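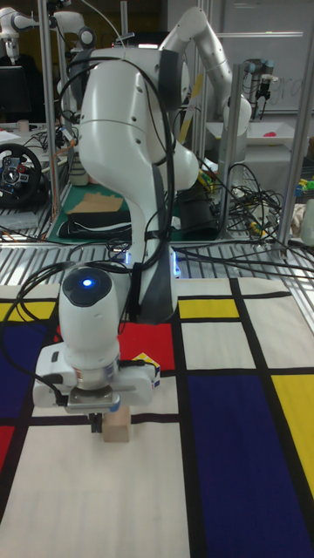 A small wooden block over the white part of the mat.

I finally finished Pandine, all 50 episodes of it, and I've been wanting to talk about it ever since! A reader suggested it back in April, and I'll admit I put it off because long fantasy shows wear me out a little. This one starts in Votport, a harbor town where the mail is carried by spirits, and it takes its sweet time getting anywhere.

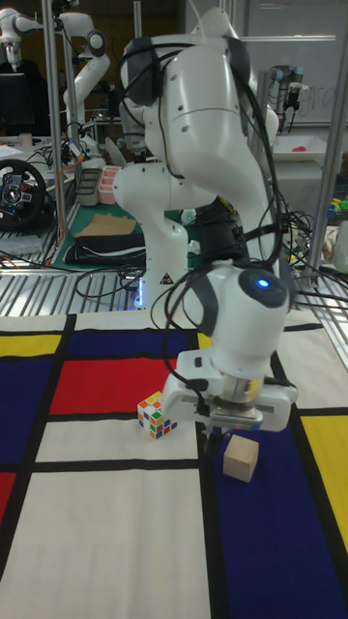
The first 8 episodes are mostly deliveries and soup (so much soup), and I loved every minute. You get to know the streets so well that when the Condori family shows up and wants to close the mail house, you feel it in your stomach.

The middle drags, I won't pretend otherwise. There's a tournament arc that could have been half as long, and the music repeats itself a lot there.
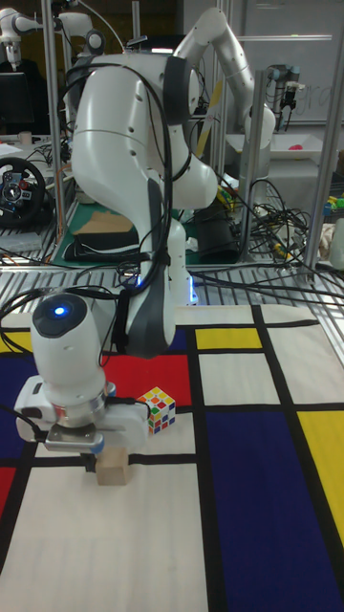

But then Mulla, the grumpy old spirit who sorts the letters, gets her own story, and oh, I cried on the couch with a cold cup of tea in my hand. The drawing gets softer in those episodes too, with lovely washed-out skies.
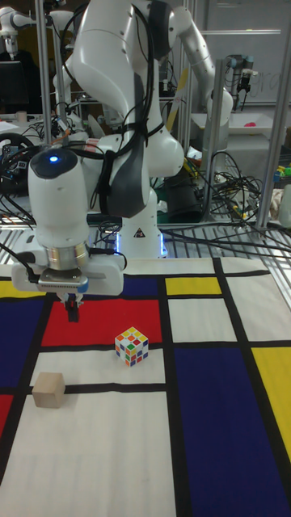
If you like slow, cozy shows with a bit of sadness tucked in, give it a try, and please watch it with the original voices. I'm starting the manga next weekend.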